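In praise of the plastic folder

I want to put in a good word for the plastic document folder. I mean the plain coloured kind with a clip down the spine, the kind you were probably handed on your first day somewhere and have since used to carry a passport, a gas bill and a child's swimming certificate to three different counters. I love them. I have loved them since I was a trainee in the lettings office at Iltstead, where my first job was to turn a cupboard of loose paper into something a person could find a tenancy agreement in.

There were 48 of them by the time I finished, all the same blue, and I can still remember how good that cupboard looked with the door open. Usa Suwannarat, who ran the office, used to pull one out, flick it open on the desk and have the page she wanted before the caller had finished spelling their surname. We had a computer system too, called Mahawong, and it was perfectly decent, but you had to log in to it, and it liked to log you out again whenever you went to put the kettle on.

People tell me paper is finished. My nephew's partner, Jae-in Yeon, has every document she owns on her phone and thinks I am a fossil (she says it very kindly). And fine, yes, I scan things as well! My last tidy-up of the shared drive left me with 3932 files, and I'm glad each of them exists. But I couldn't tell you what is in there. I could tell you what is in my folders, all 14, with my eyes shut.

The reason, I think, is that you handle them. You put two side by side on the desk, you square up the edges, you move a sheet from one to the other, and something in your head gets squared up along with it. Sorting on a screen never does that for me. I drag a little picture of a page on to a little picture of a folder and a minute later I've forgotten which one. 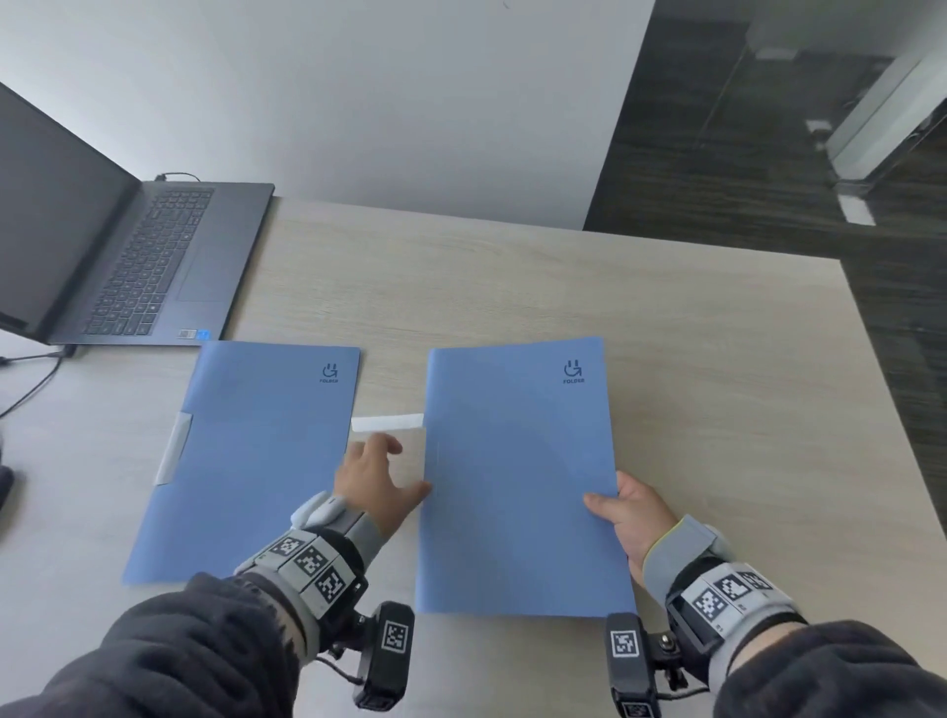

There is also the matter of size. A folder fills up. When the clip starts to strain and the cover won't lie flat, you know you have kept too much, and you sit down with a cup of tea and throw out the boiler leaflet for a boiler you no longer own. A drive never strains. It just goes on swallowing, and you go on letting it.

I'd like to speak up for having them all one colour too, which I know is a minority view. Solveig Torvik and I have been arguing about this for years. She has red for money, green for the house, yellow for medical and so on, and very cheerful it looks on the shelf. But then she ran out of yellow, and the shop had stopped doing yellow, and her dentist's letters went in with the car insurance for most of a winter. With one colour you have to write a proper label, and a proper label is worth any amount of rainbow. Mine say things like "Roof, including the argument about the roof". I have never once opened the wrong folder looking for that.

Do buy decent ones, though. The very thin sort split along the spine, and the ones with a press stud lose the press stud. What you want is a cover with a bit of give in it and a clip that grips a single sheet as firmly as a thick wad. Put one page in, hold it upside down and give it a shake. I do this in the shop and I don't care who is watching.

Once a year, usually in November when it's dark by teatime and there is no point pretending I'll do the garden, I get the whole lot out and go through them. It takes me 2 evenings. I clear the desk, shut the laptop and start with whichever one is fattest. Last time I found the receipt for our kitchen table, a letter from Plorklow council apologising about the bins, and a drawing of a horse filed under pensions. The horse has gone back in. I liked finding it, and I expect I'll like finding it again.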